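# Chapter 4: Cloth, Creases and the Patient Fold

If you have come straight here from the chapter on boxes and tins, you may feel that the ground has gone a little soft under your feet, and in a way it has. A tin keeps its shape whatever you do to it. A cloth has no shape of its own to keep, only the one it was last left in, and most of us leave our cloths in some very odd ones!

I learnt to fold from my aunt in Tatstead, who ran a guest house and had views about corners. She would take a sheet from me, shake it out without a word, and hand it back to be done again (I was nine, and I thought this very unfair). It was years before I understood that she was teaching me to look at the cloth first and move my hands second, and this whole chapter is really my aunt's lesson with exercises added.

## 4.1 Finding somewhere to work

You need a surface bigger than the thing you are folding, and you need to be able to get at it. A bed will do, a mat on a table is better, and a kitchen worktop will serve for tea towels if you clear the toast away. A little padding is pleasant because cloth settles on it and doesn't skid off, though a padded surface brings wrinkles of its own, and beginners do sometimes spend a good minute trying to smooth a crease that belongs to the mat.

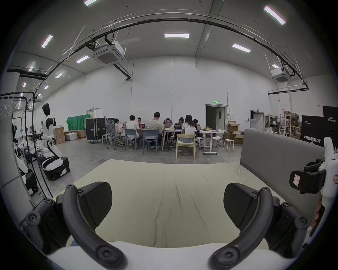
You don't need a quiet room, either. Catriona Chisholm, who read this chapter in draft and covered it in green ink, taught her first folding class at the Hitthorpe community hall with a choir rehearsing at the other end, and she maintains that her students were the better for it. A bit of company and chatter stops you fretting over every edge. What does matter is that your own patch stays clear, so put the scissors, the mugs and the post somewhere else before you begin.

## 4.2 Corners first

Every cloth that comes out of a basket is a puzzle, and the way into the puzzle is nearly always a corner. Don't grab the middle. Let your fingers travel along any edge you can find until the edge runs out, and there you are. Lift that corner clear of the heap and let the rest hang or drag as it likes. With one corner safely held, follow the hem to the next one along, and you will find the cloth opens almost by itself. 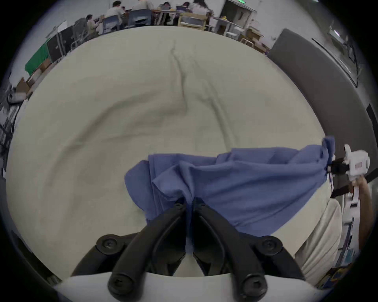

*Figure 4.1. A blue cloth, still bunched, with its far corner lifted.*

Plain cloths are harder than patterned ones at this stage, I'm afraid. On a striped towel the stripes tell you which way you are facing, while a plain one looks much the same from every side and you must rely on hems and labels. Amirul Nasution, whose laundry in Mangundap handled 238 plain napkins on its busiest evening one July, taught his new starters to feel for the hem with the thumb and never to look down at all. I have tried this and I am still not good at it, but please do have a go.

## 4.3 Reading a heap

Before you pull at anything, look at how the heap is lying. You are looking for three sorts of place:

- **a hump**, where several layers have ridden up over one another;
- **a drop**, where a single layer hangs or falls away in a loose fold;
- **a tail**, where the cloth trails off from the rest.

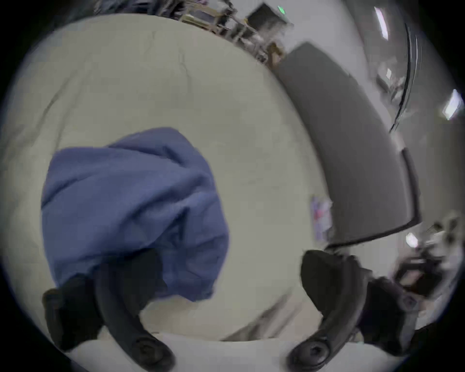

Start from a tail if there is one, as it is the likeliest place to find an edge, and leave the hump until last. Pulling on a hump only moves the whole muddle along the table. If you can't find a tail, take a drop between finger and thumb and raise it gently, and see what comes away with it.

## 4.4 Two hands, one movement

Once the cloth is flat, the folding itself is a matter of getting both hands to travel at the same speed. Hold them a comfortable width apart, at the same height, over the near edge, and don't pick anything up for a moment. Just practise the path, away from you and back again, as though you were turning the page of a very large newspaper.
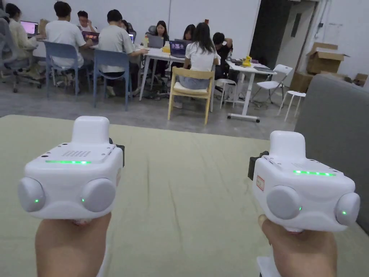
If one hand always arrives early (mine is the right), slow that one down and leave the other alone. Then try it with a small towel, then a pillowcase, and keep the fitted sheet for Chapter 5, where it gets the space it deserves.

**Before you read on:** take 2 plain cloths from your own cupboard, drop each on the table from shoulder height, and sketch how they land. Mark the humps, drops and tails on your sketch, and keep it by you for the practice on page 92.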